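# Why do maps use so many colours?

A map is a picture of a place from straight above, the way a magpie might see it. Real streets are mostly grey and brown from up there. Mapmakers choose their own colours so that you can tell one kind of thing from another.

Every colour has a job. Green often means parks or bush. Blue often means water. Roads get a colour of their own, and the big ones are usually drawn thicker than the small ones. A box called the key, or legend, tells you what each colour stands for on that map.

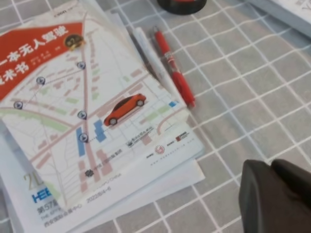 Map colours are often pale, and there is a good reason. Pale colours stay in the background, so anything bright or dark on top is easy to find. The map drawn on the cover of the booklet has pinkish roads and light green patches, and the dark blue pins and the red-orange car show up clearly against them. A pin marks a spot, such as a library or your friend's house.

**Try it yourself**

Draw the streets near your school in pencil. Colour them in lightly, then add a dark pin for each place you visit – the pool, the shops, the bus stop. Put a key in one corner.

*Written by Zerrin Karakaya for the Flisdale junior map club*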